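Ondaten Textilpflege – Datenblatt zum Korpus

Inhalt

Der Korpus enthält 523 deutschsprachige Pflegehinweise für Heimtextilien, vor allem Bettwäsche, Tischwäsche und Handtücher. Jeder Eintrag besteht aus dem Hinweistext, der Warengruppe und der Faserangabe, soweit der Hersteller eine nennt.

Dateien

hinweise.csv – Texte, UTF-8, Trennzeichen Semikolon
gruppen.csv – 15 Warengruppen mit Kurzdefinition
aenderungen.txt – Korrekturen seit der ersten Fassung

Erhebung

Die Texte wurden von Huia Tapsell aus Beipackzetteln und Katalogen übertragen und von Kobina Kyei gegengelesen. Offensichtliche Druckfehler blieben stehen und tragen den Vermerk »sic«. In 70 Einträgen fehlt die Faserangabe; das Feld ist dann leer, nicht null.
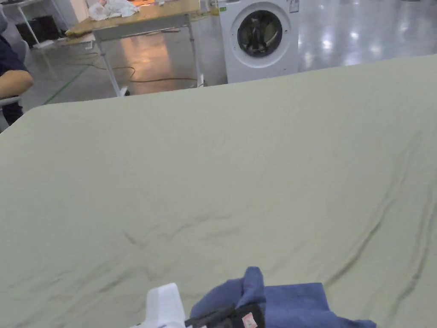 Die Warengruppe richtet sich nach dem Hinweistext, nie nach dem Aussehen der Ware. Ein großes, blassgrünes Tuch, das wie hier flach über einem breiten Tisch liegt, kann Bettlaken oder Tischdecke sein. Nennt der Text keinen Verwendungszweck, gilt die Gruppe »Flachwäsche, unbestimmt«.

Bekannte Einschränkungen

Pflegesymbole sind als Wortlaut umschrieben – Grafiken fehlen. Fünf Einträge sind doppelt vorhanden und werden in der Augustfassung entfernt.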